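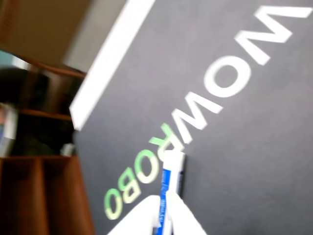 Marker ink behaves differently on dark board stock than on paper, and most of the advice I found covers paper only. The sign work for the shed is meant to end up as a dark gray board with light capitals, so contrast is the main variable. MOWROBO is a fair reference for the lettering: large sans-serif capitals on charcoal, MOW in white and ROBO in pale lime green, with a white stripe along one edge of the board. At that size the two-color split separates the word without a space or a hyphen. The blue-and-white marker is a different matter. If it writes blue, that is low contrast on charcoal, and I would keep it for guide lines.

I tested two paint markers in February, a Sirko and a Huvex, on a gray offcut. Each got 9 strokes, all 25 mm long, drawn against a steel rule. The Sirko gave the cleaner edge. The Huvex covered better in one pass but pooled at the end of the stroke, which shows on an I or an L and hardly at all on an O.

Cap height for the final board is set at 44 mm. I drew the layout on paper first, transferred it with chalk and checked the spacing upside down. Inverted text is harder to read as a word, so uneven gaps are easier to catch. The W needed moving twice.

Kaiwen Qiu suggested cut vinyl for the next one – quicker for straight letters, slower to weed. I have a roll of white and no green. Prices to follow when I have them.

Contact | © Kaiwen Qiu and contributors | Back to top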